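Kids' Corner > Out and About > How It Works

How Does a Puppet Show Come to Life?

25 July 2022

14 comments | 32 shares

Have you ever sat in a dark theater and completely forgotten that the dragon on stage is made of foam and cloth? One minute you're looking for your seat, and the next minute you're worried about whether a sock with button eyes will ever find its way home. Puppets are amazing like that! So let's go behind the curtain and find out how a puppet show gets made.

It starts with a story

Every puppet show needs a story, and the story for a puppet has to be a bit different from a story for people. Puppets are great at flying, falling over, growing, shrinking and swallowing each other whole. They are not so great at long speeches. A puppet's mouth opens and shuts, and that's about all it can do, so if it talks for too long the audience starts to wiggle.

That's why the writer looks for things the puppets can DO. In a show called Cukumon and the Borrowed Moon, the hero hardly speaks at all. Cukumon is a round green creature who wants to see the moon up close, so it climbs a ladder, then a tree, then a very sleepy giraffe. You can follow the whole adventure with your fingers in your ears (but please don't, the music is lovely).

Four kinds of puppet

A hand puppet fits over your hand like a glove. Your pointer finger usually goes in the head, and your thumb and another finger become the arms. Hand puppets are fantastic at clapping, hugging, and bopping each other on the nose.

A rod puppet is held up from below on a stick, with thinner sticks joined to its hands. Rod puppets can make big, slow, beautiful movements. Kings and queens are very often rod puppets!

A marionette hangs from strings. The strings go up to a wooden frame called a control, and when the puppeteer tips the control, the puppet walks, bows or dances. Marionettes take the most practice. They also take the most untangling.

A shadow puppet is flat. You hold it between a bright light and a thin white screen, and the audience sits on the other side and sees only its shadow. Move it closer to the light and it gets ENORMOUS.

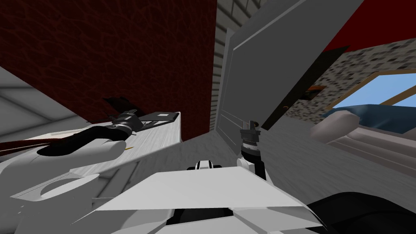

Why do puppeteers often wear black?

Black clothes don't catch much light, so the puppeteers fade into the dark background and your eyes go straight to the brightly colored puppets. Some puppeteers wear black gloves and a black hood too, and after a few minutes you stop noticing them.

The trick of looking

What do you think is the very first thing a puppeteer learns? Funny voices? Dancing? Nope, it's looking!

When a puppet turns its head toward something, the audience believes it can see. If a puppet stares up at the ceiling while it's talking to a friend, the magic leaks away. So puppeteers practice for hours, often in front of a mirror, just making a puppet look at a cup. Then at the floor. Then back at the cup, as if it's thinking about taking a drink.

Next comes breathing. Puppets don't have lungs, of course, but if you lift one up a tiny bit and let it sink down again, it seems to breathe. Do it slowly and the puppet is asleep. Do it fast and it has just run away from a bear!

Who does what?

The people you see at the end, taking a bow, are only part of the team. There's a maker who carves, glues and sews the puppets. There's somebody who runs the lights and somebody who plays the sounds. And there's a stage manager, who sits where the audience can't see and whispers "go" at exactly the right moment. If the thunder comes before the lightning, the stage manager wants to know why.

Some puppets are so big that one person can't work them alone. A puppet horse might need one person for the head, one for the front legs and one for the back legs, and they all have to breathe together. Try walking across a room with 2 friends, pretending you're all one animal. It's harder than it sounds, and you will giggle.

A theater with lots of little seats

The Bouchard Puppet House seats 995 people when every row is full, which is huge for a puppet theater. If you're way up in the balcony, a small hand puppet looks about as big as a peanut! So shows there use tall rod puppets and giant shadows. In a tiny theater, it's the other way around. Everybody is close, so a puppet the size of your thumb can be the star.

Last winter the Famside Family Festival filled a whole weekend in February with puppets, and 2,839 people came to see them. There was a parade in the lobby, a tent for babies, and a workshop where you could turn a wooden spoon into a witch.

Make one yourself!

You don't have to wait for a theater. Find an old clean sock and push your hand inside until your fingers are in the toe. Tuck the end of the toe in between your thumb and fingers, and you've got a mouth. Ask a grown-up to help you stick on two buttons or circles of felt for eyes. Put them close together and your puppet looks silly. Put them far apart and it looks a bit like a frog.

Now give your puppet a name. Ours is called Tado, and Tado is scared of laundry baskets.

Before it says one word, let it look around the room. Let it find the window, then the door, then you. Let it breathe. Then crouch down behind the couch, lift it up over the top and see who comes to watch!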